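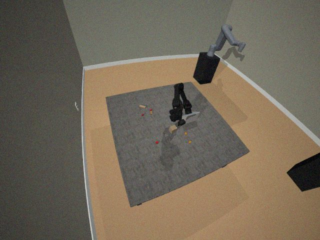 Werkstattbesuche / Offener Abend bei Flileo, März

Schnell runtergetippt, im Zug, Akku bei 42 Prozent. Bilder und Links räume ich später auf.

149 Kilometer für eine Werkstatt, in der man nichts kaufen kann. Zweimal umsteigen, der zweite Anschluss weg, also erst kurz nach fünf in Boleo statt um vier. Vom Bahnhof zu Fuß an der Gärtnerei vorbei, dann über den Hof der alten Druckerei. Kein Schild vorne, nur eines an der Seitentür, und das hängt hinter einem Regenrohr. Ich bin erst mal dran vorbeigelaufen.

Flileo ist eine Gemeinschaftswerkstatt, im Erdgeschoss Holz und Metall, oben Elektronik und alles, was keinen Staub verträgt. Zweimal im Jahr machen sie auf für Leute von außen. Ich wollte wegen Niazi hin. Niazi heißt das Armprojekt, das ich seit dem Herbst in deren Werkstatttagebuch verfolge: ein schwarzer Gelenkarm, selbst gebaut, der am Ende Reste von der Arbeitsplatte sortieren soll. Klötzchen, Abschnitte, Kleinkram, der abends immer liegen bleibt. Mehr nicht. Gefällt mir gerade deshalb.

Unten zuerst

Man kommt durch die Holzwerkstatt rein, anders geht es nicht. Laut, warm, Absaugung lief. An der Bandsäge wurde vorgeführt, dahinter eine Schlange für die Drechselbank, viele Kinder. Habe mir einen Kaffee geholt und zehn Minuten bei den Leuten gestanden, die Schubladenführungen aus Esche machen. Tolle Sache, anderer Artikel.

Die Treppe nach oben ist steil. Wer schlecht zu Fuß ist: es gibt einen Lastenaufzug, man muss aber fragen, der Schlüssel hängt im Büro.

Oben: erst mal Bildschirme

Ich hatte Metall erwartet und Kabel. Gab es auch, auf dem hinteren Tisch, ein Unterarm aufgeschraubt, daneben eine Schale mit Lagern. Die meisten standen aber vorne vor dem Rechner mit Plindex. Das ist ihre eigene kleine Simulation, ursprünglich ein Aufsatz für die Bahnplanung, inzwischen halb Werkzeug, halb Spielplatz. Alles, was der Arm später auf dem richtigen Tisch machen soll, fährt er vorher dort drin.

Die Übungsszene kennt man aus dem Tagebuch: graue Arbeitsfläche, darauf der schwarze Arm, ein heller Klotz, ein liegender Zylinder in Hellbraun und ein paar rote und orangefarbene Stückchen verteilt. Im Hintergrund ein zweiter Arm, blaugrau, auf einem schwarzen Sockel. Der fährt in der Übung nicht mit. Er ist trotzdem drin, damit die Kollisionsprüfung etwas zu tun bekommt, wenn jemand den schwarzen Arm zu weit ausholen lässt. So wurde es mir jedenfalls erklärt.

Was ich vorher unterschätzt habe: wie viel Arbeit in so einer Fläche steckt. Die Textur ist mit Absicht fleckig. Am Anfang hatten sie ein glattes Einheitsgrau, und die Bilderkennung war darauf wunderbar. Auf dem echten Tisch dann nicht mehr. Also jetzt streifig und fleckig, beinahe wie Teppich. Und Schatten. Über Schatten wurde oben bestimmt eine halbe Stunde geredet. Der Arm wirft einen großen dunklen Fleck auf die Platte, genau dahin, wo er etwas greifen soll, und die Erkennung hält den Rand vom Schatten gern für eine Kante. Beim hellen Klotz geht es noch. Bei den kleinen Teilen wird es zäh.

Mein eigener Versuch

Durfte ran. Aufgabe: heller Klotz, anfahren, greifen, anheben, woanders ablegen. Man schiebt keine Regler für einzelne Gelenke, sondern setzt Zielpunkte, Plindex rechnet den Weg dazwischen. Klingt bequem. Mein erster Zielpunkt lag zu tief, Abbruch mit Warnton. Der zweite war seitlich daneben, Greifer zu, nichts drin. Beim dritten Mal hatte ich vergessen, den Greifer vorher zu öffnen, und habe den Klotz über die Platte geschubst. Gelächter. Beim vierten Mal dann gegriffen und gehoben — und beim Ablegen gekippt. Habe das als Erfolg verbucht.

Ein Tip, den ich mir aufgeschrieben habe: immer erst einen Punkt senkrecht über dem Teil setzen, dort halten, dann gerade runter. Schräg anfahren spart Sekunden und kostet Klötze. Wer zu Hause mit irgendeinem kleinen Arm rumprobiert, kann das sofort übernehmen. Und: Klotz verdreht hinlegen. Wenn alles schön parallel zur Tischkante liegt, lernt man nichts über das Handgelenk.

Die kleinen roten und orangen Teile habe ich gar nicht erst probiert. Neben mir hat jemand mit deutlich mehr Geduld eins davon erwischt, nach langem Hin und her. Applaus vom halben Raum.

Der hintere Tisch

Dann doch noch Metall. Der echte Niazi war am Abend nicht fahrbereit, Unterarm offen wie gesagt, Spiel im Ellbogen. Man konnte es mit der Hand fühlen, ein leises Klacken, wenn man vorne am Greifer wackelt. Neue Lager sind da, die Sitze müssen aber nochmal aufgerieben werden, und die Reibahle in der passenden Größe ist ausgeliehen. Kennt man.

Fand ich gut, dass sie ihn trotzdem hingelegt haben. Man sieht viel mehr, wenn so ein Ding offen ist. Die Kabel laufen innen durch die beiden langen Segmente und kommen am Handgelenk wieder raus, da scheuern sie. Jetzt mit Gewebeschlauch drum. Gedruckt ist weniger, als ich dachte: Abdeckungen, Kabelhalter, die Finger vom Greifer. Die tragenden Sachen sind gefräst, unten, auf der alten Maschine neben der Tür.

Kosten habe ich natürlich gefragt. Auf dem Zettel am Tisch standen 403 Euro für Motoren und Treiber, Material fürs Gestell aus der Restekiste, Arbeitszeit nicht aufgeschrieben. Wohl besser so. Die Finger sind inzwischen in der x-ten Fassung, eine ganze Brotdose voll mit alten Varianten stand zum Anfassen da. Spitze, breite, welche mit Gummi, welche mit Rillen. Die mit Rillen sehen am besten aus und halten am schlechtesten. Gerade drauf: glatt, mit einem Streifen Fahradschlauch.

Interessante Diskussion dabei über die Farbe. Am Bildschirm ist der Arm so schwarz, dass man die Finger vor lauter Dunkel schlecht auseinanderhält. Einer aus der Runde wollte sie deshalb in der Simulation hell einfärben. Dagegen: dann stimmt es nicht mehr mit dem echten überein. Dafür: dann druckt man eben die echten auch hell. Ende offen, als ich weiter musste wurde noch geredet.

Sockel, Platz, Aufbau

Noch was für alle, die selber bauen wollen. Der Standplatz. In der Simulation gibt es neben dem Sockel mit dem blaugrauen Arm noch einen weiteren schwarzen, und ich habe gefragt, wozu. Antwort: Platzhalter. Im Raum oben stehen an den Stellen Schränke, die man nicht wegbekommt, und irgendetwas Kantiges musste in das Modell. Kasten ist Kasten. Für die Bahnplanung reicht das völlig.

Sogar eine Steckdose haben sie in die Wand modeliert. Im echten Raum bestimmt sie, wo der Tisch überhaupt stehen darf, Verlängerungen quer durch den Laufweg sind bei Flileo verboten. Mich hat das ein bisschen gerührt, eine Steckdose ohne Strom dran.

Meine Notizen zum Nachbauen, unsortiert:

Tisch zuerst, dann Arm. Wackelt der Tisch, sucht man den Fehler wochenlang in der Steuerung.

Notaus dahin, wo die freie Hand ist. Bei Flileo links, weil rechts die Maus liegt.

Übungsteile in kräftigen Farben für den Anfang, später welche in Tischfarbe. Erst dann merkt man, was die Erkennung wirklich kann.

Im Modell den Boden und die Wände nicht weglassen. Dachte ich auch immer, braucht man nicht. Aber der Arm holt beim Umgreifen weiter aus, als man denkt, und ohne Wand im Modell plant er fröhlich mitten hindurch.

Jede Sitzung die Nullstellung neu anfahren. Jede.

Drumherum

Essen: Suppe unten im Hof, ab sechs, war gegen sieben alle. Früher hingehen oder was mitbringen. Kaffee gut, Becher selber spülen. Toilette im Erdgeschoss hinter dem Materiallager, Licht geht über Bewegungsmelder und der ist sehr ungeduldig.

Eintritt frei, Dose am Ausgang. Anmeldung nur für die Drechselbank. Oben bei der Elektronik kann man einfach dazukommen, es ist aber eng, höchstens eine Handvoll Leute vor dem Rechner, der Rest schaut über Schultern. Ein zweiter Bildschirm an der Wand wäre schön gewesen. Habe ich auch gesagt, wurde notiert.

Mit Kindern: unten ja, oben je nach Kind. Die Kleinen fanden die Brotdose mit den Fingern besser als alles am Bildschirm.

Fotografieren durfte man, nur die Gesichter bitte nicht.

Was fehlte

Ich hätte gern gesehen, wie eine Bahn aus Plindex auf den echten Arm geht. Genau der Schritt, an dem es bei mir zu Hause immer hakt. Mein Arm macht in der Simulation alles richtig und trifft auf dem Küchentisch einen guten Fingerbreit daneben, immer nach derselben Seite. Vermutung aus der Runde: Grundplatte nicht in der Waage oder Achse eins falsch eingemessen. Wird am Wochenende geprüft, mit richtiger Wasserwaage diesmal und nicht mit der im Handy.

Und eine schriftliche Anleitung für Plindex. Gibt es noch nicht. Es gibt eine Textdatei mit dem Namen liesmich_neu, und die verweist auf liesmich. Die wiederum ist leer.

Wieder hin?

Ja. Nächster offener Abend im Herbst, Termin steht noch nicht fest, kommt dann ins Werkstatttagebuch. Bis dahin sollen die Lager drin sein und die ersten echten Teile vom Tisch verschwinden. Ich nehme diesmal den früheren Zug und meine eigene Grundplatte mit, die darf dort auf die Fräse.

Falls jemand aus der Gegend mitfahren will, bitte melden, Gruppenkarte lohnt sich ab 2 Personen.

Muss umsteigen.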